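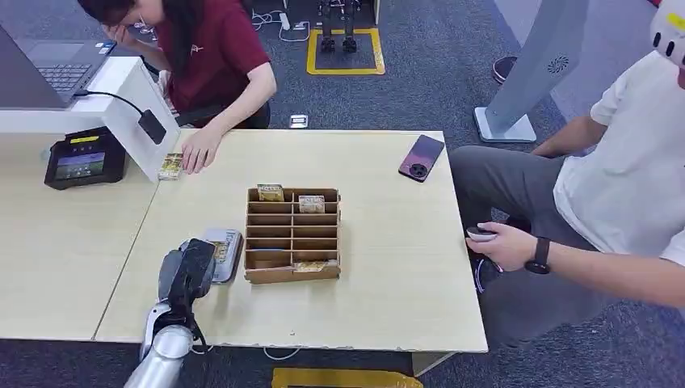

Black gripper up against the tin, card packs in the organizer.

gripperless_joe
Posted in: End effectors & hands

So we finally got table time with the two hands we've been arguing about since May. One is the chunky black gripper, the other is the big gray soft hand from Varngate with the ribbed fingers. Same table, same tin, same card packs, same Nemlow controller. I logged 300 grasp tries between them and threw out the ones where I fumbled the controller, so 229 that count.

Short version: I love the black one for the tin and hate it for single cards. It wants something with an edge it can get hold of. Packs standing in a slot are OK if you come in straight, but the low ones near the front of the organizer are a pain because the dividers get in the way of those fat fingers.

mossbracket
What were you running for grip force? Stock Nemlow settings are way too stiff for anything made of paper, I always drop them two steps before I even start.

gripperless_joe
Stock for the first batch, then two steps down like you said. Helped with the packs, did nothing for flat cards.

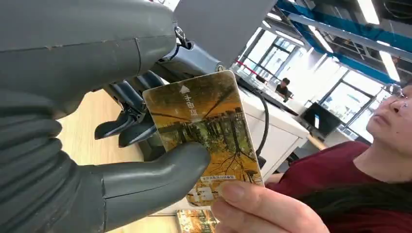

With the gray hand I mostly did handovers. You hold the card upright by a bottom corner and bring the thumb in flat against it, and that big blunt tip is really forgiving! The part I'm still fighting is timing. Let go too early and the card slides, hang on too long and you're playing tug of war with a robot. I'd still pick it over the black one for anything thin.

tin_whistle88
Gonna disagree. Handovers flatter soft hands because the person does all the aligning. Try picking a card up off the bare tabletop and see how you feel. We had a Varngate for a while and went back to a Mertens two-finger with rubber pads, costs less and I can swap the pads myself.

mossbracket
Half agree with tin_whistle. But if the job IS handovers then who cares about tabletop picks?

gripperless_joe
The job is mostly handovers, yeah. Fair point on the pads though, the ribbed fingers look like a nightmare to replace. Does the Mertens fit the Listarier wrist plate or do you need an adapter?

tin_whistle88
Adapter. I'll dig up the drawing tonight and post it.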